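Reviews > Bags > Everyday > Mekovell Tote

I bought the Mekovell bag in April, after the zipper of my old Gisby broke for the second time. I am not a person who changes bags often. The old one served me 12 years, so I wanted to choose slowly and choose well.

The Mekovell is sold in several color mixes. I took the one with maroon, beige and gray, and I am still happy with this choice. The fabric is thick but not stiff, and it does not shine. At my office it looks serious enough, and on the weekend it does not look like an office bag.

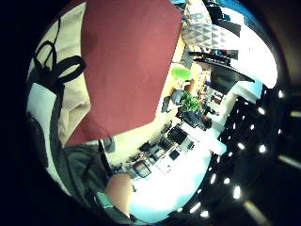 Kristóf Sipos

The red fabric has a matte surface, a little like felt. I like how it feels, but it takes creases easily, and small pale specks are visible on such a dark color. I clean it with a damp cloth and this is enough.

The straps are my main complaint. They are black, soft and quite long, and they make loops and tangles as soon as I put the bag down. Every morning I lose a moment to find which one goes over the shoulder. A simple keeper would solve it – the cheaper bag from Sheehan has one.

Inside there is room for my laptop, a lunch box and a light sweater. There are 2 inner pockets, one of them too narrow for my phone. After 14 days of daily use I saw no loose stitches, and I still see none.

I would buy it again, but I would first ask if the straps can be shortened. In my opinion they can be, by any tailor.

Comments

Flulex: Does it stand by itself on the floor? Mine falls always to one side.

Kristóf Sipos: With the laptop inside, yes. Empty, no.

marta787: I tied the straps with a hair elastic, works fine – not pretty.

oldgisbyfan: 12 years is a good life for a bag. Can the zipper be replaced?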